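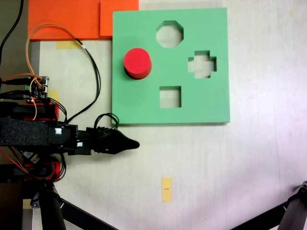

Why Are Manhole Covers Round?

40 shares
6 comments

Look down the next time you walk on a street in your town. Sooner or later you will find a heavy metal lid in the road. It is called a manhole cover. Under it there is a deep hole with a ladder, and workers climb down there to repair pipes and cables. In many towns the lid is round. Why did the builders choose a circle?

The lid that cannot fall

Think first about a square lid. A square has four sides of the same length, but the line from one corner to the opposite corner is longer than a side. This line is called the diagonal. If the side of a square is 100 centimeters, the diagonal is roughly 141 centimeters. So if you stand a square lid on its edge and turn it toward the corners of the hole, it can drop through. A worker on the ladder would be in great danger.

Now think about a circle. You can measure across the middle in any direction and the answer is always the same. This measure is called the diameter. The hole has a small shelf inside, where the lid sits, so the opening is a little narrower than the lid. You can turn the round lid in every way you like, and it will still be too wide to fall in.

Other good things about a circle

A cover can weigh as much as a grown-up person. A round one can be tipped on its edge and rolled, as you roll a coin on the table. Also, it has no corners to match. A square lid must be turned until the corners agree, but a round lid fits at once.

The hole itself is often round too. Earth presses on the walls from all sides, and a round wall shares this pressure evenly — the same idea is used for wells and tunnels.

Are there other shapes?

Yes. Some covers are square or rectangular, and some are triangles. Many of these have hinges, like a door, so they stay attached when somebody opens them.

Try it at home

You need thick cardboard, a ruler, a compass and scissors. Ask an adult to help with the cutting.

1. Draw a square with sides of 8 centimeters in the middle of the cardboard and cut it out. Keep the piece.
2. Trim a very thin strip from two sides of the piece which meet at a corner.
3. Hold the piece upright over the diagonal of the hole and let it go. It falls through easily.
4. Do the same with a circle, but cut a new lid a little wider than the hole. Can you find any way to push it through without bending it?

697 views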